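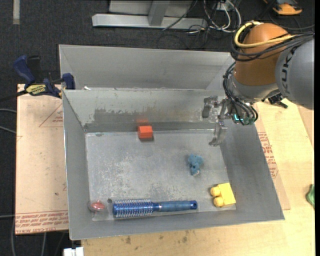 # The Bin That Moved: Pictures and Notes from Cell 2

Home | Projects | Gallery | People | Contact

5 min read

Text by Marisol Whitfield, with corrections from Primo Marino and Asnakech Yimer

In July the picking cell at Pilholm stopped on a collision fault three times in one afternoon. The first two stops were cleared and the run was restarted. The third bent a finger link and took the cell out of use until the following Tuesday. This page covers the setup, the fault, and what has changed. It is meant for the people who use the cell, and for the group at Wattimena who run a similar one and asked for the details.

## The front bin

Five objects in the front bin, the second bin behind it, and the arm reaching over the back right corner. The hairbrush is along the front of the floor and the yellow block is in the lower right corner.

The job is simple to state. The arm picks objects from one bin and puts them in the other, and when the first is empty it works back the other way. It does this for hours with no one touching it. The object set gets changed every few days, and most of what goes in is toys and household items from a discount store.

Both bins are metal with sloping walls. A finger that comes down a little too far out meets the slope before it meets the floor, and the load on it is then sideways as well as up. The gripper takes a straight push on the fingertips fairly well. It does not take a sideways one.

## The clamp

The blue-handled bar clamp is at the back left corner of the front bin. At the time of the fault it was the only clamp on that bin, and it was holding less than we thought.

The boards under the bins are acrylic sheet with the protective paper still on. They were put down to bring the bins up to a height the arm could reach comfortably, and the paper was left on to keep the sheet from getting scratched. Paper on acrylic slides more easily than bare acrylic does. Zodwa Tshabalala tested this afterward with a spare piece and a luggage scale, and the difference was large enough that she stopped after a few pulls.

## What happened

The run started in the morning with a fresh object set. By lunch the log showed 426 attempts and no faults. Sometime after that the front bin began to move. We can't say exactly when. The likely cause is a series of grasps close to the right wall, where a finger slid down the slope and pushed the bin a small amount each time without reaching the force limit.

At attempt 546 the arm stopped with a collision fault. Amanuel Beyene was on shift. He looked at the bin, saw a finger resting on the wall, backed the arm out by hand from the pendant and restarted. That was the normal procedure then and he followed it. The second stop came less than an hour later and was handled the same way.

On the third stop the finger had gone down outside the area it should ever reach, between an object and the wall, and the arm kept going for a moment after contact. One link was bent. The cable bundle on the wrist had also pulled tight, but it checked out fine when it was tested.

When the bin was measured it was 20 mm from where the software believed it was. The wall limits in the planner are set from that stored position. The arm was obeying its limits the whole time, and the limits were in the wrong place.

## What we missed

Each stop was logged with the arm position. Put side by side, the three positions show the contact point getting deeper into the wall. None of us put them side by side until the next day.

The restart procedure asked whether the arm was clear, whether the objects were inside the bin, and whether the door was closed. It did not ask whether the bin was where it belonged. There was no mark on the board to check against, so even a person who thought to look would have been judging by eye.

The fault message did not help much either. It gave a joint number and a force value. It looked the same as the message for an object jammed under a finger, and that one comes up often and is harmless.

## The safety part

No one was hurt. There is one thing that should still be written down. After the second stop, the bin was straightened a little by hand while the arm was paused but still powered. Pausing from the software holds the arm in place, but it does not put the cell in a state where a person should be reaching in. The old procedure was vague on this point and people had read it differently.

The rule now is that nobody reaches over the bins unless the emergency stop is pressed and the person reaching in is the one who pressed it. If two people are at the cell, the second one stays away from the keyboard. This also applies to picking up dropped objects, which is when most of the reaching was going on.

## Repairs

The bent link was replaced from the spares drawer. Plulik, who supplied the finger set, looked at the old one and said it should be scrapped and not straightened. The second finger was taken off and checked against a new one and went back on.

Asnakech replaced the wrist cable ties and left more slack at the tool mount. Too much slack catches on the bin rim, so the loop was checked at the far corners of both bins before the cell was run at full speed.

## Changes to the cell

- Two clamps per bin, on opposite corners, tightened at the start of each day.
- A drawn outline of each bin on the board. If a bin is off its line, the run does not restart.
- A position check every hour. The arm goes to two points on the rim at low speed and compares the contact with the stored values.
- Two collision stops in one run now lock the cell. It takes a second person to unlock it.
- A lower force limit within a finger's width of any wall.

The last item costs us some picks. Objects lying hard against a wall are now left alone more often, and small flat ones in the corners are the worst for this. Primo is trying a nudge move that drags an object toward the middle before grasping. It works on blocks – less well on anything round, which tends to roll back.

## Since then

The cell has made over 1139 attempts with the new clamps in place and the hourly check has not found a bin out of position. There have been single collision stops, all from objects standing on end.

We are still deciding what to do about the boards. Valtham has offered us a fixed steel plate with locating pins, and that would settle the sliding for good, but it would also fix the bin spacing and two of the current projects need to change it. For now the clamps stay, and Zodwa will try a rubber mat under the front bin first.

If you run a cell with loose bins and have logged the same kind of drift, please send the numbers to Marisol.

Contact the lab | © Pilholm Picking Group | Back to top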